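Clarkside Office, Second Floor: Room Gallery
July 2018

Selected views from the refit of the second floor at Clarkside. The floor has 23 work spaces, divided by white partitions, and a lounge corner at the far end. Furniture layout by Tharushi Wickramasinghe. Carpet and wall finishes by Gayan Gunawardena.

The brief asked for one carpet throughout, light walls and no fixed furniture outside the kitchen. All seating can be moved by one person. Wall paint is matte and was applied in two coats. Partitions stop short of the ceiling so that the existing lighting could stay in place.

Carpet was laid over the old subfloor after leveling. Stripe direction follows the long side of the building, and offcuts are stored in the second-floor closet for repairs. The order came to 4000 square feet, with a small allowance for waste.

Small items were chosen last. Every seating area has a wastebasket within reach of the chairs, on the floor and clear of the walking route. Baskets are lined and emptied at the end of the day. Liners are kept with the cleaning supplies, 116 to a carton.

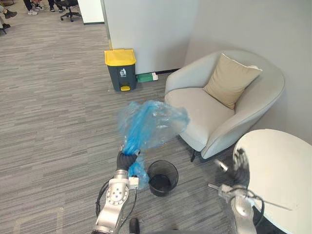
LOUNGE CORNER

Light gray upholstered armchair with rounded back, short dark legs and a beige square cushion. Round white table in front. Black mesh wastebasket on the gray striped carpet, with a translucent blue bag held just over the rim.

The chair sits where the white partition meets the pale gray wall. Table height was matched to the chair arms on the plan. Cushion covers are removable and are washed separately from the chair fabric.

Questions about finishes or furniture sizes: Ghassan Rawashdeh, Clarkside front desk, extension 14.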